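Chapter 9
Comparing Grippers, Arms, Cameras and Controllers 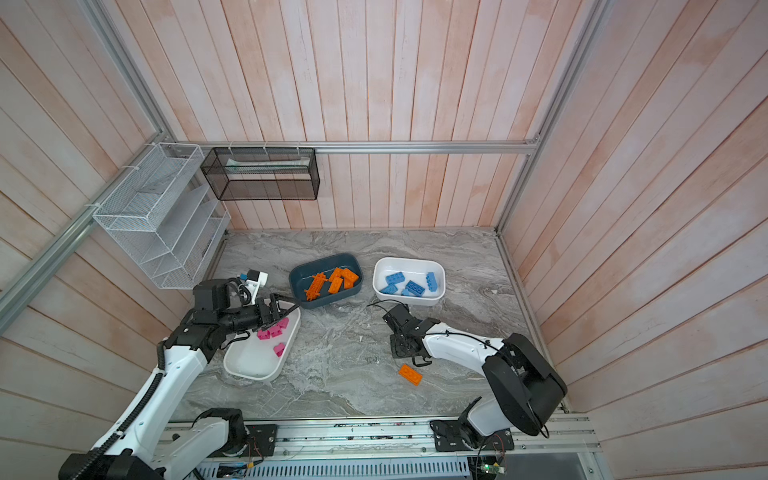
A comparison between two pieces of robot hardware is a measurement, and it is subject to the same rules as any other measurement. The quantity of interest must be named, the conditions must be held fixed, and the result must be reported with its spread. In practice the second rule is the one most often broken. A sorting cell with two arms, colored blocks and a few open tubs looks like a simple arrangement, yet it contains a large number of conditions that can drift between one trial and the next. The pink blocks lie in a white tub under the left gripper, the blue ones in another white tub, and a single orange brick block is on the floor below the right gripper while other orange pieces are piled in a dark navy tub. Each of those placements affects the outcome of a pick. A block against a tub wall leaves less room for a jaw than a block on open floor, and a dark tub changes the exposure of a camera mounted at the wrist. If gripper A is tried on the floor block and gripper B on the piled ones, the difference in their scores says little about the grippers.

This chapter sets out a procedure for making such comparisons in a small cell. It assumes the reader has finished Chapter 8 and can calibrate an arm, record joint positions and run a stored motion. The statistics needed are those of Appendix B.

9.1 What is being compared

A working arm is a chain. The camera supplies an estimate of where the object is. The controller turns that estimate into a motion. The arm carries out the motion with some error, and the gripper closes on whatever is between its jaws. A failed pick may come from any link. For this reason the phrase "the gripper failed" should not appear in a test record unless the other links have been checked.

Four kinds of comparison are treated here.

Gripper comparison. The arm, camera and controller stay the same. Only the end tool changes. The tool center point must be measured again after each change, and the payload setting in the controller must be updated. Omitting the second step makes the heavier tool look worse than it is, because the arm sags under a load the controller has not been told about.

Arm comparison. The gripper moves from one arm to another. Two arms of the same model should be compared before two arms of different models. The difference between two copies sets the smallest difference that can be taken seriously between two designs.

Camera comparison. The usual choice is between a camera on the wrist and a camera fixed to the cell. A wrist camera sees the object at close range but moves with the arm, so its mounting must be stiff. A fixed camera has a steady view, which the arm itself may block during the approach.

Controller comparison. All hardware stays the same and the software changes. This is the easiest comparison to run and the hardest to keep fair, as one controller has often been tuned for longer than the other. The time spent on tuning should be recorded and reported for both.

9.2 Fixing the conditions

Every test in this chapter begins with a written start state. The start state lists the position of each tub, the number and type of blocks in each, the home position of each arm, the lighting, and the speed limit. It should be complete enough that a person who has never seen the cell can restore it.

Tub positions are best marked with tape at two corners. One corner is not enough, as the tub can still turn. Block positions inside a tub are a different matter. They may be fixed with a template, or they may be left to chance by pouring the blocks in. Both methods are valid, but they answer different questions. The template method measures how well the hardware performs one particular pick. The pouring method measures how well it performs over the range of picks that the tub can present. The two kinds of result must not be combined in one table.

Mixed block shapes call for further care. A solid brick offers flat faces to a parallel gripper. A lattice-shaped block offers openings and edges, and a jaw tip may enter an opening instead of meeting a face. The grip that results can be very firm, yet the block may not release cleanly when the jaws open. A scoring rule that counts only the lift will record this as a success. The scoring rule should therefore include the release.

Cables are part of the start state. A cable that runs along an arm adds drag which depends on the pose, and a loop of cable near the gripper can touch a tub rim or another block. Before each session, move the arm by hand or at low speed through its full working range and watch the cable for its entire length. If the cable is moved or tied again during a session, the session is split at that point and the two parts are analyzed separately.

9.3 Scoring

Each attempt is scored in four stages: approach, grasp, carry and release. An attempt earns a mark for each stage completed, and the record shows the first stage at which it failed. A single pass or fail mark is easier to collect but throws away most of the information. Two grippers with the same pass rate may fail in very different ways, and the difference decides which one can be improved cheaply.

The stages are defined as follows.

Approach is complete when the block lies between the open jaws and nothing else has been struck. Light contact between a jaw and the tub floor counts as a strike unless the test plan allows it.

Grasp is complete when the block has risen clear of all other objects and stays in the jaws for two seconds.

Carry is complete when the block reaches the point above the target tub. A block that has turned in the jaws but has not fallen passes this stage, with a note.

Release is complete when the block has left both jaws and is at rest in the target tub.

The scorer should not be the person who built or tuned the hardware under test. Where this cannot be avoided, the attempts should be recorded on video and a sample scored a second time by someone else. Disagreement between the two scorers is reported along with the results.

9.4 Order of trials

Suppose that gripper A is tested all morning and gripper B all afternoon. Any change in the cell during the day, such as motor temperature or daylight, is now mixed with the change of gripper. No later analysis can separate the two.

The remedy is to alternate. The trials are divided into short blocks, and the order of the tools within each pair of blocks is decided by a coin toss. Tool changes take time, and there is a strong temptation to make the blocks long. A block of 20 attempts is a fair compromise for a gripper held on by screws. With a quick-change mount the blocks can be shorter.

In a cell with two arms it is possible to mount one tool on each arm and run both in the same session. This saves time but compares an arm-and-tool pair against another arm-and-tool pair. The tools must be exchanged halfway through and the whole series repeated. The average over both mountings then gives the effect of the tool, and the difference between the mountings gives the effect of the arm.

9.5 A worked case

The following case is taken from the course records of the Wostley teaching laboratory. Nelly Echeverri and Keith Maihi compared two parallel grippers, the Grilance and the Belen, in a two-arm cell running the Betancur controller. The task was to move brick blocks from one tub to another. The blocks were poured, and the test plan allowed light contact with the tub floor.

In the first series the Grilance was mounted on the left arm and the Belen on the right. Each made 20 attempts. The Grilance completed 13 and the Belen 9. The first draft of the report concluded that the Grilance was the better tool for this task.

The grippers were then exchanged and the series repeated. The Grilance, now on the right arm, completed 9 attempts out of 20. The Belen, on the left, completed 13. The advantage had stayed with the left arm.

The stage records showed where to look. On the right arm, most failures with either gripper came at the approach, with one jaw landing on top of the block. The camera bracket on that wrist was checked and one of its screws was found to be loose. The calibration of the camera to the wrist had been correct when it was made and had since shifted by several millimeters.

After the screw was tightened and the calibration repeated, a third series was run with the order of tools set by coin toss. The two grippers could not be told apart by pass rate. They did differ by stage. The failures of the Belen were mainly at release, and those of the Grilance mainly at carry. The final report recommended softer jaw pads for the Grilance and made no recommendation between the two.

Three points in this case recur in the rest of the chapter. The exchange of tools was part of the plan from the start and was not added after an odd result. The records were kept by stage. The third series was treated as a new experiment, and its attempts were not added to those of the earlier two.

9.6 Terms used in this chapter

Start state: the full written description of the cell before an attempt.
Tool center point: the point, fixed relative to the wrist, that the controller steers to the target.
Parallel gripper: a gripper whose jaws stay parallel to each other as they open and close.
Stage record: the list showing the first failed stage of each attempt.
Exchange: the swapping of tools between two arms partway through a comparison.

Section 9.7 begins with the measurement of jaw force and requires the spring scale used in Chapter 8.

8 comments
13 shares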